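Teleoperators wanted - Pavstead site, paid, part time

Posted 28/05/2024

Esuvon is looking for 15 people to teach robot arms by remote control. You sit or stand at the station, hold the leader handles, and the arm copies you. Pick a thing up, put it down where it goes, reset, go again. Every run gets recorded and the good ones go to training.

No robotics background needed. Gamers, sewers, line cooks, dental techs have all done well. Steady hands and patience matter more than a degree.

What you'd do
- drive a single arm with a two-finger gripper, sorting and bin tasks mostly
- aim for around 200 clean runs a shift once you're up to speed (first week is slower, fine)
- mark bad runs as bad. Dropped part, bumped tray, hesitated too long - flag it, dont save it
- reset the table the same way each time, per the card
- some hand-guided work too, where you move the arm yourself with the motors slack

What we need
- 18 or over, OK to work in the US
- four hours at a stretch, mornings or afternoons, at least three shifts a week
- good near vision, glasses fine
- closed shoes. No loose sleeves or dangling jewelry at the station 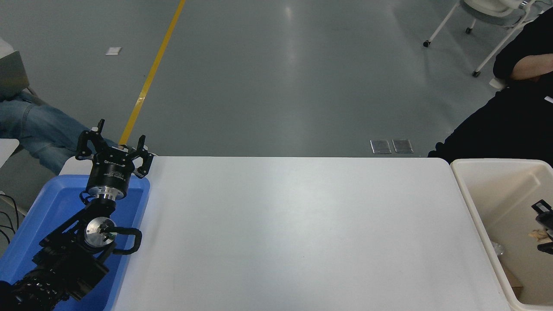 Training is two paid shifts with Ruth Marulanda, who runs the floor. She'll start you on the Gresedness task set, which is the easy one, then Echeverri when your save rate holds up. Left handers very welcome, we are short on left-hand data.

Breaks every hour and please take them - tired hands make bad demos.

To apply: send a few lines on yourself and which shifts you can do, no cover letter. Put "teleop 102" in the subject line or it goes to the wrong inbox. Short try-out on the arm before we make any offers, also paid. We reply to everbody, usually inside a week.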